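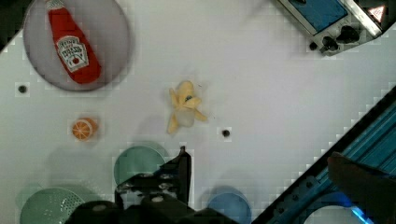
OK, gripper week is over and I have opinions. Two grippers, one arm, same wrist camera, same table of toy food. Thread, because my notes app is a mess and I want this somewhere I can find it again.

The contestants: the Surnitz two-finger, which I've had on the arm since August, and the Benix, which is newer, lighter and has the softer pads. Both run off the Halim controller. I did 60 picks with each, 20 per object, moving stuff a little between tries.

Objects were the ketchup bottle, the peeled banana and the orange slice. The job was pick it up, carry it to a plate, let go. (For the bottle I started it on the gray plate and sent it to the blue one, just to be mean.)

Ketchup bottle first. I figured it would be a freebie and for the Surnitz it was, all 20. The Benix dropped it four times, always the same way: it closes, lifts, and then the bottle slowly rotates out of the pads like it has somewhere to be. Lowering the lift speed got me most of the way to a fix.

The banana!! I love this stupid banana. The peel segments flop out in every direction so there's no good side to come in from, and if you grab a peel instead of the fruit the whole thing swings. Benix won this one easily, 17 to 11. Soft pads just sort of gather everything up.

Orange slice: tiny, flat, miserable. Both grippers want to push it across the table before they pinch it. I ended up dropping the approach until the fingertip was almost scraping, which I do not recommend if you're fond of your fingertips. Surnitz got 14, Benix got 9.

Totals for the people who skip to totals: Surnitz 45 out of 60, Benix 42 out of 60. So, close enough that I wouldn't pick one on that number alone.

Camera stuff, since a few of you asked last time. With it on the wrist you lose whatever is right under the gripper. The teal plate was the worst for this, half of it is hidden behind the gripper before I even start moving down. I've been nudging the start pose back a bit and it helps, but then the far plate goes out of view. Pick your poison.

Also, compression. I had the stream cranked way down and the white table comes through as a faint grid of little squares. Didn't seem to bother the detector on the banana or the bottle. I'm less sure about the orange slice, so I want to rerun that one at a better bitrate before I blame the fingers for everything.

Chiến Lưu messaged me to say I should try the Rosberg pads on the Surnitz body, and now I can't stop thinking about it. Stiff fingers, soft skin. They're cheap enough that I already ordered a set, oops.

One gotcha if you're swapping grippers on a Halim: it keeps the old force limit after the change. I lost a whole evening to fault 1872 before I went in and set it back to 300 by hand. Write that down somewhere.

Next up is the same three objects with the new pads, and then the colander if I'm feeling brave. Tell me what else to put on the table, toy food preferred.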